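Robots and Everyday Work
Notes for Session 6: Can a machine do the chores yet?
Duarte Serrano

These are my talking notes, cleaned up a little after class. If you were there you'll recognize most of it. If you missed it, read these and then do the two short exercises at the end before next time.

Where we left off

Last session was factories, and factories are the good news. A welding arm does the same weld on the same part in the same spot all shift long, and it has been doing that for decades. So why can't I buy something that clears my kitchen table? Somebody asks me this every term, usually in the first week, and I always say wait for Session 6. Well, we're here!

My short answer is "some of it, sometimes, slowly." The long answer takes the rest of these notes.

What makes a chore hard

Think about wiping down a counter. You pick up the cloth (which is never the same shape twice), you move the mail, you decide the mug is dirty and the glass is fine, you press harder on the sticky bit. You did all that while thinking about something else. Each piece of it is a research problem, and a person will stack five of them together without noticing.

I like to split a chore into four questions. What's there? What am I supposed to do with it? How do I get hold of it? And how do I know when I'm done? The first one has improved enormously since I started teaching this course. The last one is still pretty bad. Ask a machine whether a pan is clean and you'll see what I mean.

Getting hold of things

Most of our time went here. The usual tool for this kind of research is a parallel-jaw gripper, two flat fingers that slide toward each other and apart. Compared with your hand it's almost nothing. No palm, no thumb, no feeling in the fingertips unless someone adds it. And still, you can get a lot done with two fingers. Try making a sandwich with a pair of kitchen tongs and you'll get a feel for it (a few of you did this for homework and sent me photos, thank you, I think).

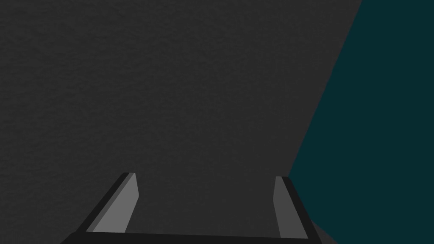

Fig. 6.1. Simulated view from behind an open two-finger gripper over a dark gray surface. Note the pale pads on the inner sides of the fingers.

I put that one up because I want you to think about the view as much as the fingers. Looking from back here, with nothing between the pads, how would you judge how high the tips are above the gray? I asked the room and got answers all over the place. An even, plain surface gives you very little to go on. A second viewpoint helps, and so does knowing the arm's joint angles, and so does a sensor that tells you when you've touched something. Write those three down, they come back in Session 8.

The other thing to notice is that it's a simulation. A lot of practice happens in simulation now, for the obvious reason that you can drop a plate as many times as you like. The catch is friction, squish, and glare, all the stuff a simulator gets slightly wrong. A policy that looks great on the computer can get to a real table and pinch at air. People call this the sim-to-real gap.

A worked example: the Penel trial

Penel is a small parts shop that let our Selcombe group try automating one job, sorting mixed brackets into trays. It's dull work and everyone there would gladly hand it over. We ran 200 attempts with no help from a person. 137 ended with the bracket in the right tray.

Is that good? Talk it over with your neighbor. For a research demo I was thrilled. For the shop it was useless, since somebody had to stand there for all the others. Most of our misses were brackets lying flat or hooked together, which a new hire sorts out with a fingernail.

After that we added training runs, some 3580 of them in simulation, and changed the pads. The second round gave us 148 out of 200. Better! Still not something you'd walk away from. Keep these figures in mind the next time you watch a two-minute video of a robot folding a shirt, and ask how many tries it took and whether the video was sped up.

For next time

1. Pick one chore you did today and answer the four questions for it. Half a page is plenty.

2. Read the Mendes chapter on grasping, at least as far as the part on contact sensing. Skip the math if it scares you, we'll do it together.

Bring your tongs.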